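Sumamano - household chores seen from the head

README for the student release

Sumamano is a set of first-person recordings of cleaning and tidying, made by the robotics club at Dirstead as its project for the year. We use it to train the arm policy for Tritus, the club's two-armed robot, and to give new members something to practice on that isn't a toy problem. This file covers what is in the release, how it was made and what is known to be wrong with it.

Contents

The release has 100 episodes. Each episode is one person doing one task from start to finish, recorded from a headset. Tasks fall into four groups:

wipe - mirrors, windows, whiteboards, tabletops
fold - towels, T-shirts, cloth bags
sort - cutlery, screws, colored pens
put away - books, cups, boxes

The wipe group is the largest, with 58 episodes. Fold has 25 and the rest are split between the other two. We know this is lopsided. Wiping was the first task Tritus had to do, and by the time we got to the others the term was nearly over.

Folder layout

episodes/ has one folder per episode, named by group and number
labels/ has one text file per episode with start and end times for each step
splits/ has the train and test lists
tools/ has the viewer and the script that checks the labels

Please don't rename the episode folders. The viewer looks them up by name and fails without a useful message if one is missing.

How we recorded

Everyone who recorded was a club member and signed the form in the docs folder. The person puts on the headset, holds both hands out in front until the hand tracking picks them up, says the name of the task out loud and starts. There is no script past that. We asked people to work at their normal speed, and most were slower than normal for the first few episodes anyway.

Long sleeves confuse the hand tracker at the wrist, so the rule is short sleeves or sleeves rolled above the elbow. Rings and watches come off. Cloths can be any color and any material, and we tried to mix them.

Labels

Each step has a verb, an object and the hand that does it: left, right or both. A hand that only rests on something is labeled "hold" or "brace". If a hand is in view and isn't doing anything, leave it blank. Bogumił Ziółkowski wrote the first version of the label guide and still settles arguments about it. Ask him before adding a new verb.

Every episode was labeled by 2 people working separately. Where they disagreed, they sat down together and picked one version. The check script, which is called Lazăr, will complain about steps that overlap for the same hand and steps with no end time. It does not check whether the verb makes sense.

Mirrors

Mirror episodes need extra care. The tracker sometimes locks on to a reflected hand and reports it as a real one, usually when the palm is close to the glass. Left and right can also swap for a moment.

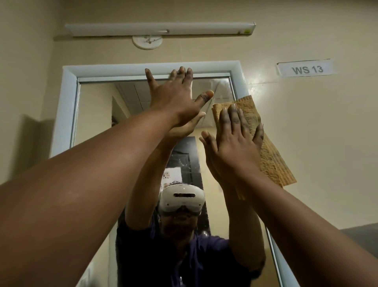

When labeling, go by the arms that come in from the bottom of the view and ignore whatever the reflection is doing. A reflected hand never gets its own label. The wearer's reflection can also show up in these episodes, so tell people before they record, and ask again afterward if they are still fine with the episode going in. Two members asked for theirs to be taken out and we removed them before numbering.

Known problems

- The sort episodes were recorded at one table, so a policy trained on them alone does badly anywhere else.
- Some labels in the fold group use "flatten" and some use "smooth" for the same motion. Treat them as one.
- Sound is left in for the task name only and is muted after that.
- The train and test lists share some of the same people. Don't use the test score to claim anything about new users.

Using it

Club members can copy the whole thing from the shared drive. Other school teams can ask for it by email with a line on what they plan to do. We would like to hear about label mistakes - send the episode name, the time and what you think it should say. Fixes go in with the next release, planned for April.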